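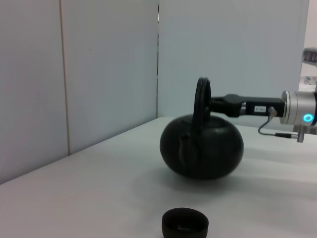 Two arms or one, and who pays for the spare gripper? One reader, writing in from Lanness, wanted that settled before anything else, and fair enough, because it's the question that ate most of our budget meeting last month.

So, news from the Dastness project! The equipment plan for next year is finally signed off, and we're buying 2 arms. I had been pushing for one really good one with all the trimmings (I'd even picked the stand), but I lost that argument and I'm fine with it. Mostly.

The thing that swung it was hours. We added up bench time for the tea service work, which is the stuff with teapots, handles and small cups, and came out at 204 hours booked for the spring alone. With a single arm, any day it's down for a cable or a fingertip change is a day the whole schedule slides. I've lived through that schedule once and I don't want to do it again.

We had quotes from Flamen and from Aksoy. Flamen was cheaper for the arm itself, but the gripper was priced separately, and so were the mounting plate, the cable set and the training day. By the time I'd typed all of it into the spreadsheet the gap had pretty much closed. Aksoy put everything on one page, spare fingers included, and they answered the phone. We went with Aksoy.

The spare gripper, then. It comes out of our shared equipment money and stays in the cupboard at Dastness, and Lanness can borrow it when theirs is off for repair. They'll cover shipping both ways. I know a few people over there hoped for one of their own, and it's on the list for the following year, but I can't promise it.

One line I fought for and kept: tableware. Yes, really. I asked for 329 dollars for pots, cups and lids, and got a few raised eyebrows, but a tall looped handle and a flat little knob are completely different jobs for a gripper, and you can't plan for both with one teapot. If you've got odd shapes at the back of a kitchen cabinet, I'll happily take them — chips and all.

What didn't make it: the second workstation, new partition panels and the fancier table. The old table is staying, and so is my chair, sadly.

Delivery is set for September, with setup taking 2 weeks if the power work is done on time. Bench bookings will open once the first arm has passed its safety check. Please don't email me for a slot before then — I'll post the sign-up sheet on this page, and Lanness will get the same link.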